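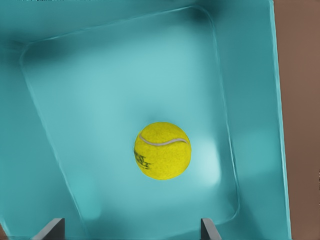
I have been thinking a good deal lately about lost property, and about the people who look after it, and I want to make a case for both. I know it isn't a pressing subject. But I left my reading glasses on the Plilbridge bus in July, and the business of getting them back set me off, and my family would be grateful if I put it all down somewhere instead of bringing it up at supper.

When I was small, losing a thing was a fairly public affair. You went back to the shop or the swimming baths and asked at the counter, and someone went into a back room and came out with a box. You had to describe what you'd lost while they stood there with one hand over the top of it, like a card player. Was it a blue glove? What sort of blue? Any marks? I once lost a mitten at the baths and was sent home to ask my mother which way the cable ran before they would let me have it. I was furious at the time. I think of that woman with great fondness now, as she was taking my mitten as seriously as I was.

These days the box is going. The leisure centre in Plilbridge has a notice saying that anything left behind will be disposed of at the end of the week, and when I asked at the library what they did with umbrellas I was given a web address. The bus company wanted me to fill in a form with 5 pages, one of which asked for the estimated value of my glasses in their present condition. I had no idea. To a stranger they're worth nothing at all, and to me they're the difference between reading and not reading. There wasn't a box to tick for that.

I can see the argument on the other side, and I don't want to be unfair to it. Things pile up. Merja Pesonen, who ran the office at the Pelten ferry for most of her working life, told me that in one summer they took in 174 single items of clothing and gave back very few of them. Shelves cost money and so do the people who stand in front of them. Most of us don't come back for a scarf, and it may well be that we don't deserve to have it kept for us. A manager looking at a cupboard full of odd gloves will see a cupboard he could be using for something else, and I dare say in his shoes I would too, on a bad morning.

All the same, I think he's wrong, and I think the sums are being done in the wrong place. What the cupboard holds is a sort of promise. It says that if you are tired or in a muddle, or you have a child under one arm and the shopping under the other, and you leave a bit of your life behind on a seat, somebody will pick it up and hold on to it for a while. Most of us will never call that promise in. I still like to know it's there, in the same way I like to know there's a lifebelt on the harbour wall at Prurken, though I have never once fallen in.

There is the other half of it too, the finding. When there's a proper counter, a person who finds a purse knows what to do with it. They hand it over, and feel rather well about it all the way home. Take the counter away and they are left standing on the pavement with somebody else's purse, wondering whether to put a picture of it on the internet. I have seen a perfectly good child's shoe sit on the same wall for weeks — everyone who passed had clearly thought about it, and there was simply nowhere to take it.

My neighbour Nelli Oksanen thinks I'm being sentimental, and says people ought to look after their own belongings. She said this to me on a Wednesday, on my doorstep, having come round to ask whether she'd left her casserole lid at our house. She had. It was on top of the fridge, and had been since Easter. I'd have kept it another year if need be.

As for the glasses, I never did finish the form. I rang the depot at Ojala instead, and after a long wait a man came on and asked me what colour the case was. Brown, I said, with a split along one side. He asked me which side. I could have hugged him. They were ready to collect by four o'clock, in an envelope with my name on it, and he had put a rubber band round the case to hold it shut.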